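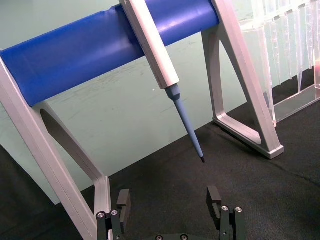 Hello again, and sorry this one is longer than the last. You asked for a plain account of where your money has gone and whether the Kirkenel jewellery project is going to be finished on time, so I'll start with the money and get to the fun part after.

Progress report, July 2023

The grant was for silver, glass beads, tool replacement and bench fees at Restbridge, and it's mostly been spent on those four things. Silver ate more of it than I'd budgeted. I bought the sheet and the round wire early, as I said I would, but the wire I'd picked for the ear hooks was too soft once I'd worked with it a bit, and I had to order a heavier gauge from Ackroyd. The soft stuff isn't wasted (it makes lovely little jump rings and I've been coiling it up in the evenings in front of the telly), but it did mean paying for wire twice. There's $1000 left in the account, and I'd like to hold on to it for hallmarking, packaging and the display cards.

Now the jewellery! The collection was meant to be 44 pieces, and 34 of them are finished, polished and tucked away in their little bags. Most are earrings and pendants. I've been working from the plants along the creek track at Kirkenel, so there are a lot of seed pods, gum leaves and those tiny curled bits of bark that drop in the dry months. I press the real thing into the metal where I can. Some leaves give a beautiful print and some just turn to mush in the rolling mill, and I've got a scrap tin full of the mushy ones if anyone would like a very blurry brooch.

The pieces still to make are the big neckpieces, which I put off on purpose. They need long runs of beads in graded colours, going from rust through ochre to a grey-green, and the ochre has been a pain. The first lot of Estetti glass came through lovely. The second lot was a shade pinker, not much, but once they're strung side by side your eye goes straight to it. I've sent them back and the replacements are on their way. In the meantime I've strung the rust end and the green end of each necklace and left the middles waiting, so my bench looks like a drawer full of half-finished rainbows.

I also want to own up to a change of plan. In the application I said I'd do enamel on the pendants. I did tests, quite a lot of tests, and I never got the green I was after. It came out either bottle green or nearly black. I could have kept going, but it was chewing through bench hours, and the plain oxidised silver looked better with the leaf prints anyway – quieter, and you can see every vein. So there's no enamel in the finished set. I've moved those hours across to the neckpieces, and I hope that's all right with you. If you'd like it put through as a formal variation, send me the form and I'll fill it in.

The beginners' workshops have been the bit I was most nervous about and they've turned into my favourite part. We've had 21 people through so far. Everyone makes a pair of simple drop earrings and a stamped charm, and most of them stay on after the finish time to have a go at wire wrapping. A few have asked for a follow-up session on setting stones. I haven't promised anything, it's not in this grant, but I'd love to talk to you about it when the next round opens.

A couple of things haven't gone so well. My hands were playing up for most of autumn and I lost a good few weeks of sawing and filing. I've swapped to a bigger handle on the saw frame and I work in shorter stretches now, with a cuppa in between, and that's helped heaps. The web shop is also behind. The product listings are written but the prices aren't settled, and I keep going back and forth on the pendants. My first prices didn't cover my time at all, so I'm working them out again properly, from the hours in my bench diary.

What's left before the show in October: finish the neckpieces, get the hallmarking done, print the cards, and run two more workshops. I've got the bench at Restbridge booked right through to the end of September, so unless the new beads come pink again I think we're in good shape.

The receipts are in the folder with the budget sheet, with the second wire order marked so you can find it. Give me a ring if any of the figures look odd to you, mornings are best. And thank you – it's been years since I've had this much time at the bench, and I've loved it.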